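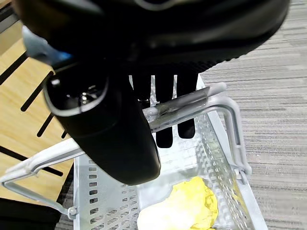

Gray basket handle, close up

Jastell Carpet Trimmer, item 578

I've been selling flooring tools in Erndale for 17 years and this is the trimmer I reach for at home too! It takes standard hooked blades, the grip fits small hands (mine, for one), and the depth wheel clicks so you can feel where you are without looking.

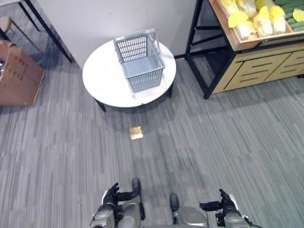 Straight runs along a wall are easy with any decent knife. Cutouts are where I love this one. Take a little square brass floor plate like the one in front of the round white table: set the wheel shallow, score all four sides, then go again a notch deeper. On striped carpet, go slow with the cuts that cross the stripes, a wobble really shows there.

Thabiso Le Roux did his whole hallway with one blade, but please change yours sooner than that. 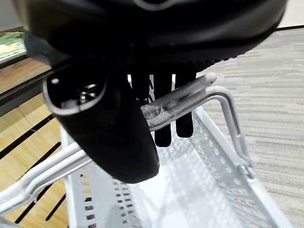 Spares come in a pack of five and they're the same ones the old Boateng knife used, so dig through your drawer before you order more. The wheel lifts off for cleaning (a dry toothbrush is fine).

In stock now. Left-handed version back in April.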